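Saltton Opens Remidden House Dining Room With a New Table Linen Line

Pale blue tablecloths and pink plates set the tone for the company's first public showroom
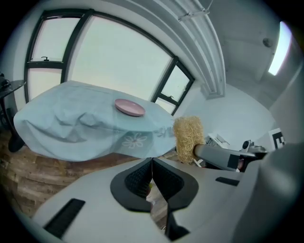
FOR IMMEDIATE RELEASE

REMIDDEN — Sep 3, 2026 — Saltton, a maker of household linens and tableware, announced today the opening of Remidden House, a showroom where visitors may handle, compare and order the company's goods in furnished rooms. The first room to open is the dining room, and with it comes Botari, a line of printed tablecloths for everyday use.

The Botari cloth shown in the dining room is pale blue, with a flower design outlined in white. It is cut long enough to hang well down the sides of a square table. Saltton will offer the line in 13 colors and four sizes, all in the same weight of fabric, and each cloth may be washed at home with ordinary laundry.

"Our customers have asked for a cloth they can leave on the table all week," said Letay Bogale, director of home goods at Saltton. "They eat breakfast on it, they do the bills on it, and on the weekend they have family over. We designed Botari for that kind of use, and we did not want it to look like something kept in a drawer for holidays."

The cloth is shown with a round pink plate from Dalsgaard, Saltton's existing tableware range. The plate has a shallow raised rim and is now sold singly as well as in sets. Customers who already own Dalsgaard pieces will be able to bring one to the showroom and try it against any of the Botari colors before placing an order.

About the Room

The dining room has a wooden plank floor, white walls and a large window divided by black frames. Saltton chose the room so that fabric colors could be judged by daylight. Ceiling lighting is also installed, and staff will switch it on or off at a visitor's request, as many customers use their tables mainly in the evening.

Furnishing has been kept spare. Tables in the showroom will be re-dressed with different cloths during the season, and a printed card at the entrance will list the colors on view that week. Cloths are displayed unpinned, and visitors are welcome to lift, fold and move them.

Work on the dining room was finished in August. A bedroom and a kitchen are planned for the same building, with opening dates to be announced separately.

Availability

An opening run of 2000 Botari tablecloths has been produced. Of these, 200 have been set aside for sale at Remidden House, and the remainder will be sold through the company's mail-order catalog and its retail partners. The showroom occupies 780 square feet on the ground floor and has step-free access from the street.

Orders placed at Remidden House may be taken home the same day when stock allows. Custom sizes — including round and extra-long cloths — may be ordered at the showroom desk. Customers should bring the length and width of their table, together with the drop they would like on each side. Unwashed cloths in standard sizes may be returned within 30 days with proof of purchase. Custom sizes are not returnable.

Admission is free and no appointment is needed for individual visitors. Groups of more than six are asked to arrange a time in advance.

About Saltton

Saltton designs and sells table linens, bedding and tableware for the home. Its product lines include Botari tablecloths and Dalsgaard tableware.

Media Contact
Letay Bogale
Director of Home Goods, Saltton
Product samples and fabric swatches are available to members of the press on request.

###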